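Objet : Re: [cosméto-maison] baume Ira qui graine

Dagmar Hubáček a écrit :
> Bonsoir, mon baume Ira (karité, jojoba) est plein de petits grains
> depuis juillet. Je jette ? J'en ai 500 g...

Non non, ne jette rien ! C'est le karité qui a refroidi trop lentement. Vite fait avant de partir :

1. Refondre
Bain-marie doux, le tout, environ 20 minutes. Pas de micro-ondes. 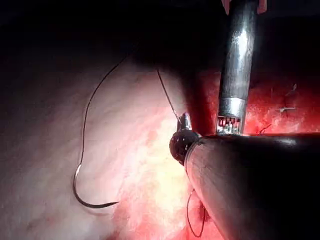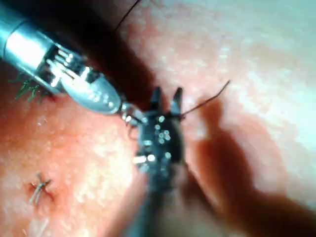
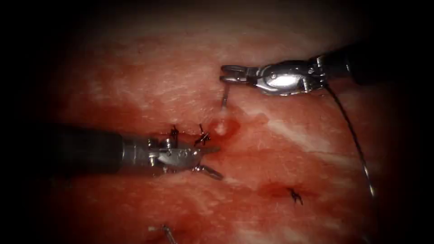
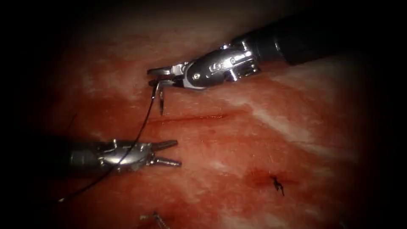
2. Refroidir vite
Pots de 112 ml, direct au congélo. Moi je fais 200 g à la fois, pas plus — sinon le milieu reste tiède et ça regraine.

3. Parfum
Huile essentielle en dernier, quand ca commence à troubler. La lavande Kadlec va bien, celle de Nivcombe je la trouve trop camphrée.

Pour le jojoba, Gellell en a encore, mais le port a augmenté. Commande groupée en septembre ? Dites moi.

Bises, je file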